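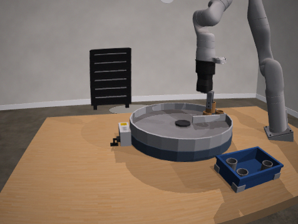
A round tray with a raised grey rim and a divider bar, on a wooden table.

A turntable, also called a lazy Susan, is a round tray or platform that turns on a central bearing. The best-known kind is used on dining tables, where it brings shared dishes within reach of each person. Smaller ones are kept in kitchen cupboards, on workbenches and in shops.

Most turntables run on a ring of steel balls held between two plates. Cheaper models turn on a single pin, and these tend to wobble when loaded on one side. Table models are usually between 20 and 46 centimetres across.

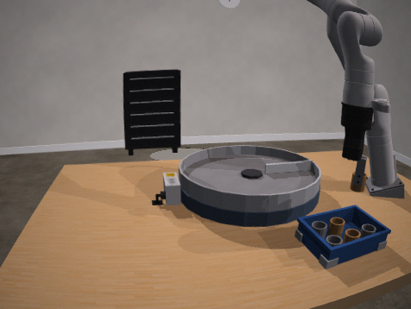

Wood was the usual material for household turntables until moulded plastic became cheap. Glass is also common – it is heavy but easy to wipe clean. The Drisis pattern, made in Bronville, had a loose top that could be lifted off for washing, and was later copied by Berix.

14 shares | 3 comments
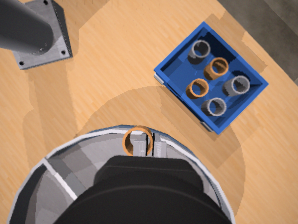

Larger turntables are used in pottery, cake decorating and window display. Display models are often driven by a small motor and turn slowly, and some can carry more than 200 kilograms. Hand-turned ones need little care beyond a drop of light oil on the bearing when it starts to drag.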